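The Second Pair

Boyang Fang had the spreadsheet open before the kettle boiled. He had made the rows grey and the totals blue, and the total at the bottom was red.

"It's over," he said.

"By how much?" asked Xiaoyan.

"Two hundred."

Xiaoyan Tian put her bag on the chair and came round to look. Skiltetti had given them a room, a year and a sum of money, and the sum had been the same since January. The first sheet had a pair of hand-held grippers on it, the mounts, the cables, a computer and a line called Other. The first pair had come and they had used it every day since. The question now was the second pair.

There were two quotes. Flurka wanted 3,385 for a pair, with delivery in three weeks. Clotitz wanted less and didn't say when. Boyang had telephoned Clotitz twice and spoken to the same man, who said both times that he would look into it.

"Take it out of Other," Xiaoyan said.

"Other is gone. Other was the chairs."

"We needed chairs."

"I know we needed chairs. I'm telling you where it went."

She drank her tea standing up. Through the blinds she could see people from the accounts side arriving with wet umbrellas. Mrs Xia would be among them. Mrs Xia signed for anything over the limit, and she liked to be told what a thing was for in one sentence. Boyang had written four sentences and crossed out three of them, and the one he had left was the wrong one. It said that a second pair would increase capacity.

"What does that mean?" said Xiaoyan.

"It means we could both work at once."

"Then write that."

He wrote that. Then he sat back and said it still didn't answer why they couldn't take turns, and she would ask why they couldn't take turns, because he would ask it if he were her.

They had been taking turns for months. One of them wore the kit and the other sat at the desk and wrote down what had been done. Doors, drawers, cups, coats on hooks. The robot would be bought next year, if there was a next year, and it was to learn from what their hands had done. Xiaoyan did not mind the work. Her wrists minded it by four o'clock. When Boyang was off with his back in the spring she had done his share as well, and when one of the cables failed they had both sat at the desk for nine days waiting for another.

"Nine days," she said. "Put that in."

"It was in. I crossed it out."

"Why?"

"It looked as if we hadn't planned for it."

"We hadn't planned for it."

He looked at the screen for a bit. Then he put it back in, with the price of the cable beside it, which was so small that he had to widen the column to stop it looking like a mistake.

By ten he had found half the money. The Flurka quote had a carrying case in it that they didn't want, and a training morning they didn't need. He rang and asked for both to come off. The woman at Flurka said the case could come off but the training was part of the price. He asked what happened if nobody came to the training. She said they would still be charged for it. He thanked her and wrote the new figure down.

"Do the doors while I finish," he said. "If she comes by, she may as well see it."

Xiaoyan fitted the grippers to her hands and waited for him to say he was recording. She started where they always started, a few steps back, and walked up. 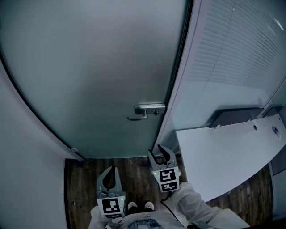
Xiaoyan Tian

She knew the door well by now. It was the tall frosted one beside the blinds, and it had a silver lever that pointed left and gave a little before it caught. She had opened it with her right hand and with her left, quickly and slowly, and on bad days she had opened it in her sleep. She stood square to it with the lights on both grippers showing green.

"Wait," said Boyang.

She waited.

"If we keep the old computer, we're under."

"The old computer is slow."

"It's slow, but we're under. It copies overnight anyway."

"Two pairs' worth?"

He thought about it. He typed something and deleted it and typed it again. "We'd have to start it before we went home," he said. "One of us would have to remember."

"You, then."

"Fine. Me."

Somebody knocked on the glass partition. Mrs Xia had her coat on and a folder under her arm, and she asked if it was a bad moment. Boyang said it wasn't. He turned the screen towards her and began with the nine days.

She read the sheet from the bottom up. She asked what the training was and he told her. She asked whether they had tried Clotitz and he told her that too.

"And you can't take turns?" she said.

Xiaoyan lowered her arms. "We can," she said. "We'd be done in two years."

Mrs Xia looked at the red figure, which was now black, and asked him for a pen.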